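Speaker notes: Teaching a robot to tidy a bathroom counter
Student project session, Griltmont Technical College
Slot is 40 minutes with questions. Slide numbers are in the left margin of the printed copy.

Slide 1. Title

Say who we are. Second-year robotics project group, one semester, one arm. The project is called Etia. Thank the organizers and check that the people at the back can hear. The clicker is slow, so wait after pressing.

Slide 2. What we set out to do

The course asked every group to choose a household job and get a robot to do part of it. Most groups chose the kitchen. We chose the bathroom counter because there was less published student work on it and we wanted to start from our own recordings.

The job as we wrote it down in October: pick up small flat items from a counter next to a sink, put each one where it belongs, and don't drop anything in the basin. That last part became a third of the report.

Slide 3. The plan

We split the semester in two. First half, people do the task by hand and we record it from head height. Second half, we train on the recordings and run the arm on a mock counter in the lab. The arm is an Irkitz bench model that the department already owned. The gripper fingers are printed, version four. Pass the version one fingers around if there is time. They are in the gray box.

Slide 4. Recording

We ended up with 252 clips. The target in the proposal was higher. We lost two weeks to a memory card problem and another to midterms. Every clip is one person at one counter. They get a task card with a single line on it, such as "sort the packets" or "clear the space by the sink," and they decide how to do it.

We did not script the hand movements. Our first batch was scripted and it looked stiff. People paused between steps like they were waiting for a signal, and the model learned the pauses. We threw that batch out.

Leave the next slide up while talking through the packet task.

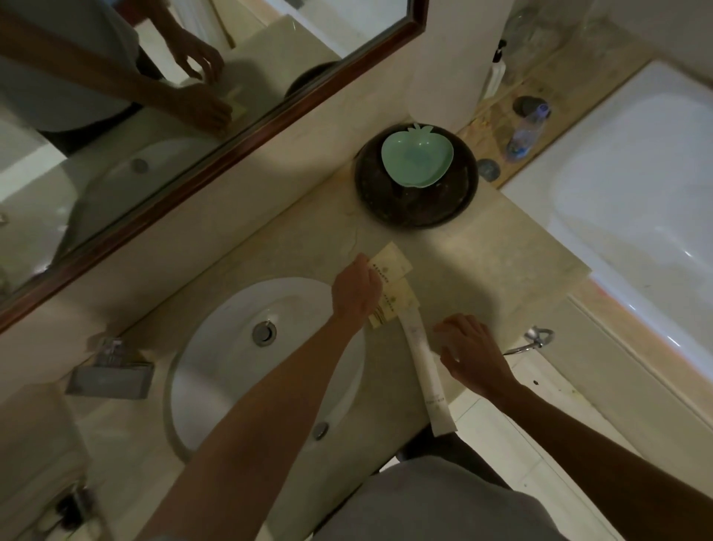 A question from the practice run belongs at this point, and it will probably come up again. Sarkar wanted to know why we used human hands for training at all when the arm has two fingers and can't copy most of what a hand does, and whether driving the arm by remote would have given us fewer clips but better ones.

Answer it straight. For the final grasp, yes, remote driving is better, and we did 46 runs that way near the end. For the order of steps, the human clips were more useful. They show which item a person goes for first and what the other hand does in the meantime. On the packet task, point out the left hand holding a packet while the right hand rests flat on the marble. Our single arm has no second hand to do anything with, so we had to decide what to keep from clips like that. We kept the order and the target and dropped the rest.

Slide 5. Labeling

Go quickly. Nobody outside the group needs the full label list. Main points:

Every clip was cut into short segments by hand. There are 769 segments in the final set.

Each segment has a verb, an object and a place. "Pick up, packet, counter."

Two people labeled every clip separately. Where they disagreed, the group talked it over on lab night. Most disagreements were over where one step ended and the next began. The object names caused less trouble than we expected, except that one of us wrote "packet" and another wrote "sachet" until week six.

Mention that we should have written the label guide before labeling anything. We wrote it halfway through and had to go back over the early clips.

Slide 6. Why thin things are hard

This is the part with the live demo. If the arm is not talking to the laptop, skip to the backup video and don't try to fix it on stage.

A flat packet on a hard surface gives the gripper almost nothing to close on. The fingers come down, touch the counter and slide. A person pinches an edge or pushes the packet until it lifts. Our version three fingers had a small lip to get under the edge. The lip worked on cardboard and scraped on the tile sample. Version four has a soft pad and a shallower lip.

Paper strips are worse. They stick to the surface if there is any water there, and they bend when they come up. We took strips out of the final test and said so in the report.

Slide 7. Shiny surfaces

Three problems: mirror, chrome, glazed bowls. The mirror was the serious one. Our object detector found hands and basins in the reflection and reported them as real. For a while the planner believed the counter had two sinks.

What we tried first was cropping the mirror out of every picture by hand. It took too long and it would not help on a counter we had never seen. What we used in the end was a simple mask step that marks the mirror area before detection runs. It misses some mirrors with dark frames in low light. We don't have a good fix for that yet.

Slide 8. Results

Show the table and read only the bottom row. The arm does well on boxes and bottles that stand upright. It does less well on packets. It is poor on anything lying close to the basin, where the planner is set to be cautious and often stops short.

Say clearly that the tests were on our mock counter and that we have not run the arm in a real bathroom. Someone always asks.

Slide 9. What we would change

Write the label guide first. Record at more counters and fewer times at each one. Order spare servo cables in the first week. Keep one laptop only for the arm and don't let it update itself.

Slide 10. Next semester

Two of us are staying on. The plan is a second arm if the department approves it, and then the two-handed clips can be used in full. The label guide and the finger files are on the course page for any group that wants them.

Take questions. Repeat each one into the microphone before answering. Switch off the arm before people come up to the table.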